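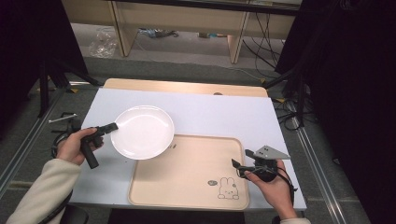
Virnden Serving Tray, Large

3 min read

Home Kitchen Trays Table Linen Sale Contact

The Virnden is a rectangular serving tray with a raised edge on all four sides. It holds a light supper for one or coffee for two, and it is low enough to slide under most kitchen cabinets. We have sold it since June in the plain finish and now carry the Lelleo finish as well, which is slightly darker.

Price: 2,298 for a set of 4. Single trays are 1,197 each.

Care

Wash by hand in warm water with a little dish soap. Dry it flat. Do not put it in the oven or the microwave, and do not cut on it — the surface will mark. Tea stains come off with baking soda and a damp cloth.

Stacking and storage

Trays stack face up. Put a sheet of kitchen paper between them if they will sit for a long time. The Grarnudov rack holds four trays upright and can be screwed to the inside of a pantry door. Screws are included, wall plugs are not.

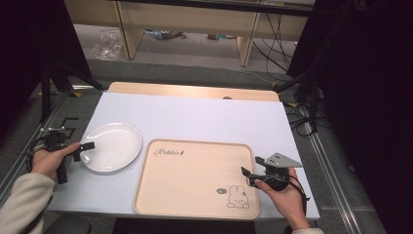
Beige tray with "Rabbit" lettering and bunny drawing, next to a round white plate.

Delivery and returns

Orders are packed at our Baranauskienė Street store and go out in about 4 working days. Returns are accepted on unused trays in the original box. If a tray arrives chipped, keep the packaging and write to Ott Avotiņš at the service desk with your order number — we will send another one.

The Grarnudov rack ships separately.

Shares 4 Comments 0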